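Chapter 4
Planning and Delivering Public Recreation Space

Learning objectives

After reading this chapter, you should be able to explain how a local authority decides where a park or sports ground is needed, outline the stages of a planning application, and calculate a basic level of provision from population data.

4.1 Introduction

Public recreation space is land that a local authority owns or leases for the general use of residents. It covers parks, sports fields, trails and small neighborhood greens. Most of it is paid for from capital budgets, while upkeep falls on the annual operating budget. The two are approved separately, and a project may be funded under one before it is funded under the other.

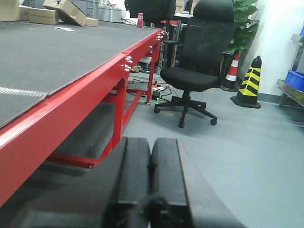
Work table and office chair
Two traffic cones and a potted plant behind

The running case in this chapter is the town of Varel Heights, which adopted an open space plan on May 1, 2020. The plan divided the town into districts and set a minimum area of public green space per resident in each. The Omport district, with 2,228 residents, fell below the minimum. A vacant lot on its northern boundary was identified as a possible site.

4.2 Assessing need

A needs assessment compares existing provision with an adopted standard. Provision is normally stated as area per 1,000 residents. Distance is measured separately, along walking routes, from each household to the nearest entrance. In Omport, 928 residents lived outside the accepted walking distance. A district may meet the area standard and still fail the distance standard, as Section 4.3 shows.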